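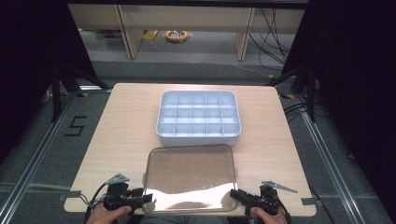

The Younis bench at Geltiscombe gets its morning check before anyone picks up a gripper. Same order, every day, printed sheet on the wall by the light switch. Tape first. Then cables, then pads, then the plates on top. The bench is a wooden table between two black supports, curtains both sides, and the grey tape on its two near corners gets a thumb run along it because that's the part sleeves catch. If a corner has lifted, it comes off and gets redone. No patching over. Patches on patches is how the last table ended up with a lump you could feel through a glove.

Geltiscombe is a small outfit, one floor of an old flour store in Skomosbridge, up the hill from the station. Most of the writing about robotics goes to the arms. Big ones, car plants, sparks. I asked to see the dull side, the upkeep, and spent two days watching people look after a pair of hand-held grippers. A person sits at the table, one gripper in each hand, and does a job slowly and tidily — lids on boxes, mainly, while I was in. The recordings go to teach a machine the same job. The grippers do all the touching. So the grippers wear out.

And they do wear out. Nothing dramatic. A bit of slop in a joint, a plate that has turned a hair on its screws, a cable that has started to kink where it bends over the wrist. Any one of these will spoil a morning's recordings and you won't know until somebody plays them back in the afternoon. I saw that happen on my first day. Nineteen recordings binned over one screw. Very quiet lunch.

The screw belonged to a plate. Each gripper carries a metal plate on top, and the plate has to sit the same way it sat yesterday. Check is simple. Hold the gripper body, push the plate sideways with one finger, feel for movement. If it moves, out comes the small hex key, a quarter turn on each screw in a cross pattern, then push again. The bench crew don't use thread glue any more. They did until October, then had to drill two screws out of a body and went off the stuff for good. Now it's a dab of paint across the screw head and the plate. Paint line broken, screw has moved. You can see it from a chair.

Cables next. There's a lot of cable for such a small job. It loops off the plate, down past the hand, splits into thinner wires near the table edge, and that split is the weak spot. The rule is a loose loop, never tight, never tied to the table leg. Early on they were tying everything down with zip ties, neat as you like, and the wires broke inside their jackets where they couldn't move. Looked perfect. Dead as a doornail. So now the loops hang free and a bit scruffy, and the jackets get a slow squeeze between finger and thumb, all the way along, feeling for a soft place.

The floor counts as part of the rig too, which I hadn't expected. Black tape mark on the carpet, yellow-and-black strips by the supports. If a strip is scuffed it gets replaced the same day, in the same spot, and the old one stays down untill the new one is cut. The vacuum is banned inside the rails. Someone goes in on hands and knees with a brush, and I was handed the brush. My knees remember it.

Then the pads, and this is where the time goes. The fingers are hard black blocks and each one has a pad stuck to its inner face. Pads do the holding. A fresh one has a crisp edge. A used one goes furry along the edge, then starts to shed threads, then tears. A bit of fur is fine, they say at the bench. A lid edge will still hold. Threads are a warning, though there's an argument running about how much of one.
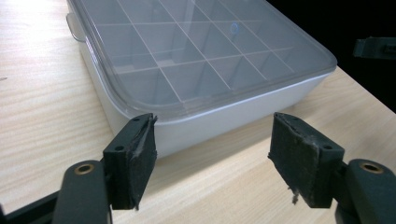 The sheet says change pads every 400 closes. Half the crew think that's far too soon for box work and about right for anything with a sharp rim, and they'd like two numbers on the sheet instead of one. The other half like one number, because one number gets followed. I sat through a good bit of this over tea. It wasn't settled when I left. Meanwhile the pads get changed when the sheet says, or when whoever is on the grippers gets fed up, whichever comes first.

Changing one is fiddly. Warm the old pad with a hair dryer, peel from the fingertip end, go slow. Scrape with a plastic card, never a blade — a blade leaves a nick in the block and the next pad lifts right there. Wipe it down, wait, wipe again. New pad goes on from the bottom up so the air gets pushed out the top. Then clamp it with the gripper's own closing force against a bit of scrap wood and leave it while you do the other side. Both fingers at once, always. One new pad facing one old pad and the thing grabs crooked, and a lid will turn as you lift it.

Pads come from a cutter in Clurnley, in sheets, 50 to a sheet. Used to be cut in house with scissors. You can guess. No two the same, and the people doing the recordings had got so used to correcting for it that they kept correcting after the good ones came in. Took a fortnight to unlearn. The sheets live flat in a drawer with a board on top. Left rolled, they curl, and a curled pad never sticks at the corners.

Down the arms, the pivots. Wipe with a dry cloth. No oil, ever, at the bench. Oil creeps up to the pads and then you have four slippery fingers and a long afternoon. If a pivot feels gritty the whole gripper goes to the back room and comes apart on a tray. I watched one stripped. Arms off, brackets off, everything laid out in the order it came apart, left to right, and then photographed on somebody's phone in case the tray gets bumped. The grit turned out to be pad. Little crumbs of it, packed into the joint. Cotton bud, dry brush, back together. Forty minutes if you know what your doing. Mine would have been a weekend.

Last thing in the morning is the test box. A plastic storage box with a grid of little compartments inside and a see-through lid, the sort you'd keep beads or fish hooks in. It stays empty on purpose. Anything loose in the compartments rattles about and you stop listening to the grippers, and listening matters. A click on closing means a pivot. A squeak means a pad is coming away. The lid is the hard bit. It's thin, it's shiny, it wants to slide on the wood. Two hands, one gripper each side, bring it up level and set it down over the rim. If both sides come up together the setup is good. If one side lags, back to the pads.

I had a go. You sit lower than you'd think and the grippers feel heavier after a minute than they do at first. Your thumbs want to take over. I chased that lid to the edge of the table and nearly put it on my lap, then got it up, then dropped it. The trick, I was told, is to start from the tabs at the sides and stop looking at your hands. Third try, on it went. Squint, but on.

By the time the sheet is signed it's mid morning and the first recording starts. The sheet goes in a ring binder. There's a shelf of them now, spines facing out, and when something odd shows up in the recordings that shelf is the first place anyone goes. Pad change on this date, plate nipped up on that one. Boring handwriting, mostly. One page just says "left one feels funny, can't find it" and under it, a different pen, two days later: "found it. cracked bracket."

They're building a second bench along the same wall in spring, same table, same rails. The tape for it has been ordered already. The spare grippers are in the back room with their pads off, waiting on the next sheet from Clurnley.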